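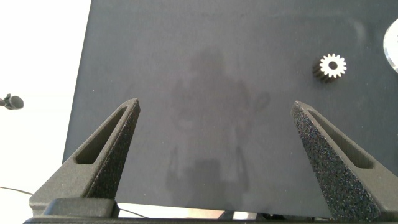
Progress Report to the Rerkar Fund: Deer Check and Aging Program

Reporting period: second half of the grant term, through September

1. Purpose of the grant

The grant supports the collection of harvest data from deer taken by hunters on the Zawadzka tract and on the private land next to it. The work has two parts: running the check stations, and estimating the age of each deer from tooth wear and replacement on the lower jaw. The data are used to set the doe permit request that goes to the state each spring.

2. Work completed

Three check stations were open for the whole of the firearms season and for the late antlerless season. A total of 1,079 deer were checked. Each record holds sex, dressed weight, date and management unit of harvest, and, for antlered bucks, beam diameter and number of points. Lower jaws were pulled when the hunter agreed. Jaws from deer going to a taxidermist were aged in place with a jaw spreader and a flashlight, and these records carry a separate code.

Stations closed at 8 p.m. Deer brought in later were recorded from a self-service card. Weights written on the cards are treated as hunter estimates and are left out of the weight tables.

The scale at the north station read heavy when it was checked against the test weights before the late season. It was reset. Weights taken there earlier in the fall have been flagged and will not be used for trend work until the correction is settled.
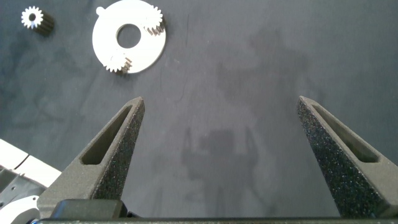
Drulville Deer Management Cooperative, Field Data Section

3. Data entry and checking

Records are typed from the paper cards into Lolura, the records package bought in the first grant period. Entry of the season's cards is complete. A second person has re-entered every tenth card, and the two versions were compared field by field. Most mismatches were in the management unit field, where the old and new unit maps were both in use at the stations. The old maps have been withdrawn.

Lolura still does not accept a blank in the dressed weight field. The workaround is to enter a zero, which has to be removed by hand before averages are run. We have asked for a change and do not have a delivery date.

Duplicate records came from hunters who checked a deer at a station and also filled out a card. They were found by matching tag numbers, and the station record was kept in each case.
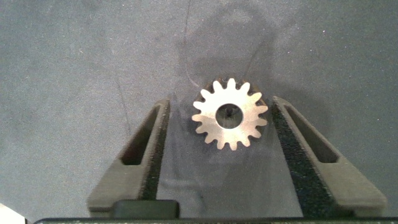
Tag numbers that matched but differed in sex or unit were not merged. These are listed in the exceptions file and will be settled by letter to the hunter. Replies received by the end of the period have been applied.

4. Aging

Jaws are sorted into fawn, yearling, and 2.5 years and older. Field staff do not assign ages above that group. Older jaws go to bench review, where two readers age each jaw without seeing the other's result. Where the readings differ, an incisor is pulled and sent out for cementum analysis. Nine incisors are at the lab now.
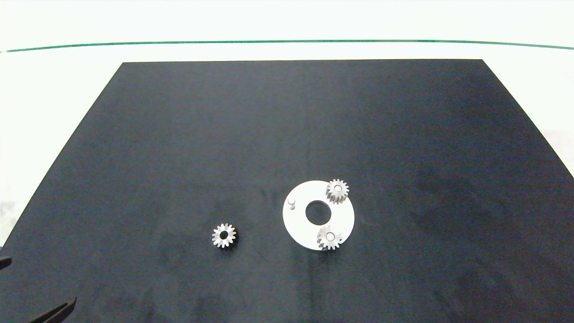 Bench review was slower than planned, mainly on worn molars where the dentine line is hard to judge. Readers compare the width of the dentine to the enamel on the first molar and work back along the row. The bench procedure has been rewritten to cover the background used for reference photos of jaws. A dark matte board lying flat on a white tabletop, as in the photo, is the layout we are adopting, with the jaw placed well inside the edges of the board. Lighter patches and scuffs like those on its surface can be mistaken for bone chips when photos are reviewed on a screen, so the jaw is to be set on the most even part of the board. A scale bar and tag number must show in every photo.

5. Changes from the approved plan

The evening training session for station staff was held at the Drulville station only. The plan called for one session at each site. Staff from the other sites traveled to it, and the mileage was charged to the training line.

Purchase of a second jaw spreader was moved forward from the final period. Purchase of a chest freezer has been put off. Heads held for disease sampling were picked up by the state often enough that the present freezer did not fill.

6. Budget

Spending on station labor is 3 percent over the line for the period. Supplies are 10 percent under. We ask that the difference be moved to labor within the same award, with no change to the total. A signed transfer form is attached with the ledger.

7. Next period

Remaining bench readings will be finished and the lab ages added to the file. The weight correction for the north station will be written up and sent with the yearling weight table. Landowners will get a one-page summary for their unit before permit applications open. The stations need new unit maps and tag pliers before the archery season, and both are on order.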